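Section 4. Mounting the two arms on the rail and first test on the table 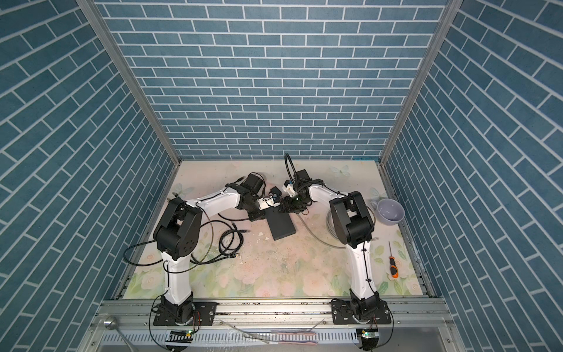 Gudeta workshop, 06/11/2023

This section continues from the frame assembly. Before you start, the aluminum rail must already be fixed along the near edge of the tabletop, and the three walls must stand. In our build the walls are covered with blue brick-pattern panels and the table has a cover with printed roses. You can choose another pattern, but please do not use a shiny one. With a shiny surface I had many reflections and I had to do the work again.

4.1 Mounting the arms

1. Put the two black mounting plates on the rail. Keep 400 mm between the centers of the plates.

2. Tighten the bolts of both plates only by hand at first. Check the distance again, then tighten fully.

3. Set the left arm on its plate with the base joint turned to the front. Hold the lower link with one hand while you put in the screws.

4. Do the same for the right arm. The two arms are of the same type, so the labels inside the Druton box are the only way to know which one has which address. Do not remove the labels before section 5.

Caution: Do not lift an arm by its gripper or by the wrist motor. The gears in the wrist are small and they can break.

4.2 Boards and cables

5. Fix one control board below each mounting plate. Connect the power and look at the lights. If a board stays dark, disconnect it and check the plug before you try again.

6. Lay the long cables in the slotted tray under the rail. The cable of the wrist must make a free loop, as on the right arm in the photo. If it is pulled straight, the wrist will stop before the end of its movement.

7. Cables which are not yet in use can lie on the left part of the table for the first test. Later they go in the tray also — see section 6.

Note: The cable delivered with the Illuvar kit is 56 cm long. It is enough for the shoulder but short for the wrist. We ordered a longer one.

4.3 First test with two grippers

8. Start the Castadance program and load file 323. Set the speed to the lowest value.

9. Give the flat black board to the left gripper. The board should be tilted near the middle of the table, and one edge can touch the surface.

10. Give the small white-and-blue part to the right gripper and bring it slowly close to the left gripper. Stop there. Do not try to join the parts in this test.

11. Wait one minute and look if one of the arms sinks. If it sinks, increase the holding value to 66 and repeat from step 9.

Caution: Keep your hands behind the rail when the motors are on. The elbow joints move out to the side more than you expect, and between elbow and wall there is not much room for fingers.

Note: Keep the screwdriver and your mug outside the walls during a fast program. For the slow test it is less important, but a mug on its side near the right wall is already inside the reach of the arm.

12. After the test, take the parts out of the grippers first, and only then switch off the motors. Without power the arms fall down. Support them with your hand.

13. Clean the center of the table with a soft brush. Small debris under the board changes its height, and then the saved positions are not correct anymore.

If the right arm shakes at low speed, loosen its plate, press it flat on the rail and tighten again. Thanks to Hamish Crichton, who found this on his own table and wrote to me. When both arms hold still, continue with section 5, Addresses and zero position.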